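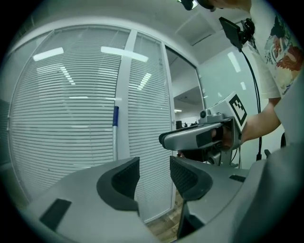

Regras de captura: "O protocolo tem de caber numa folha"

Weronika Zieliński coordena há três anos as normas internas de recolha de demonstrações na Nedolent, empresa que prepara dados para equipas de robótica de serviço. O documento que mantém começou com 7 regras e chegou a ter mais de trinta. Em maio foi reescrito de raiz. A versão atual ocupa uma folha, frente e verso.

"Tínhamos um texto que só quem o escreveu conseguia seguir", conta. "Os operadores liam-no no primeiro dia e depois faziam como o colega do lado."

A revisão partiu de uma contagem. Dos 1038 episódios entregues num lote do projeto Ilance, 300 foram devolvidos pelo cliente. Poucos tinham falhas de equipamento. Na maioria, o operador tinha começado a tarefa antes do sinal de início ou tapado um marcador com o braço.

Marcadores e cabos

A regra dos marcadores é a que gera mais perguntas. Na nova redação, cada mão tem de levar o seu marcador fixo e desimpedido antes de se pegar no objeto. "Se a pessoa agarra primeiro e ajeita depois, perdemos o arranque do episódio", diz Zieliński. Mohandas Mudaliar, responsável pela formação, acrescentou uma linha sobre os cabos: seguem junto ao braço, com folga no cotovelo, e verificam-se de novo a cada troca de operador.

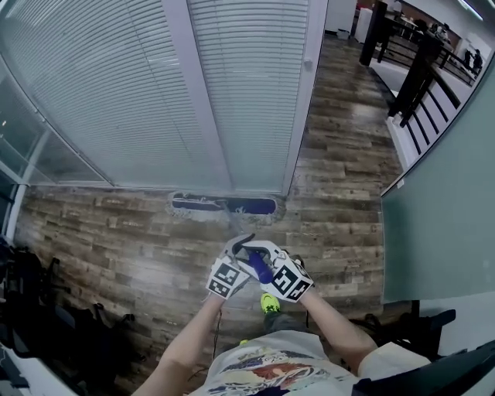

As tarefas de limpeza obrigaram a escrever um capítulo próprio. Um cabo comprido muda a posição das duas mãos e aproxima-as uma da outra, o que não acontece quando se arruma uma mesa. Numa passagem de esfregona plana junto a uma divisória de vidro, por exemplo, as mãos fecham-se quase encostadas no punho, no topo do cabo, e os marcadores ficam a pouca distância um do outro. "Aí pedimos que o operador não cruze os pulsos", explica Mudaliar. "Pode parecer um pormenor, mas é a primeira coisa que vejo quando revejo um lote."

O calçado também passou a constar das regras. Tem de ser fechado e com sola antiderrapante, mesmo em sessões curtas.

Quem pode parar uma sessão

Questionada sobre segurança, Zieliński responde que a regra mais discutida foi a da interrupção. Antes, só o supervisor podia parar uma gravação. Agora qualquer pessoa na sala o pode fazer, sem justificar no momento. O motivo regista-se no fim.

Henryk Bielecka, do lado do cliente, opôs-se no início por recear um aumento de episódios incompletos. "Achei que íamos perder horas", admite. "Perdemos algumas. Prefiro isso a receber ficheiros que alguém já sabia que estavam maus."

As pausas são de 6 minutos entre blocos e não se acumulam para sair mais cedo.
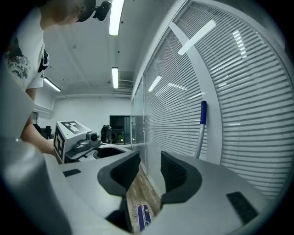
O que ainda falta

A folha não diz nada sobre terceiros que apareçam ao fundo das gravações, e Zieliński reconhece a lacuna. Nos escritórios abertos é difícil evitar que alguém passe. Por enquanto aplica-se o aviso à entrada e o desfoque dos rostos antes da entrega, mas o procedimento está noutro documento, que nem todos os operadores conhecem.

A próxima revisão fecha a 24 de agosto, segunda-feira. Mudaliar quer incluir um anexo para canhotos. Zieliński aceita, desde que saia outra coisa da folha.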